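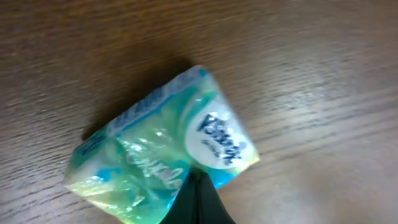 Pocket tissues, Kleenex, on the wooden table.

Ramevia Facilities Board > Supplies and Stationery > Tissues at reception and meeting tables

Posted by frontdesk_medve, 28 June 2018
Members are invited to comment on the supply of tissues at the Medve building. At present each meeting table is provided with a single pocket pack, as shown in the attachment. The proposal before us is to replace these with boxed tissues from the next order onward. The current stock stands at 189 packs, which are held in the cabinet outside Room 16. Please state your preference and the area for which you are responsible.

Posted by stores.east
The east wing would prefer to retain the pocket packs. A visitor may take one away without asking, and the packs fit in the shallow drawers under the tables. A box does not. We tried boxes last November and they were moved to the windowsills within a week.

Posted by Quillback
I must disagree with the previous poster. The wrapper is the difficulty. Once a pack has been opened, the flap no longer holds and the remaining tissues are left exposed on the table. My staff discard partly used packs at the end of each day. A box may remain in place until it is empty.

Posted by stores.east
With respect, discarding partly used packs is a local decision and is not required by the supplies policy. The east wing leaves them out.

Posted by Quillback
The policy states that paper goods "shall be presented in clean condition." I do not consider a half-empty pack with a torn flap to meet that standard.

Posted by linden_hall
Could the two methods be combined? At Linden Hall we keep boxes on the large tables and pocket packs at the reception counter. The boxes are placed inside a Skanance cover, which prevents them from sliding on polished wood. We have five such covers and could lend two for a trial.

Posted by frontdesk_medve
Thank you, the offer is appreciated. Would the cover mark the surface? Our tables were refinished this spring and I am reluctant to put anything heavy on them.

Posted by linden_hall
The base is felt. We have seen no marks on ours, although our tables are older and a mark might not be noticed.

Posted by Sorkus_annex
The Sorkus annex has no objection to boxes, provided that the existing packs are used first. Roughly 50 of them could be sent to us, as our counter is nearly out.

Posted by stores.east
Agreed as to using the existing stock. I remain opposed to boxes in the east wing – the drawers have not changed.

Posted by frontdesk_medve
Noted. I will arrange the transfer to the annex and accept the loan of two covers for the large tables. The east wing may continue with pocket packs for now. Quillback, please send me the section number of the policy you quoted, as my copy appears to be an earlier edition.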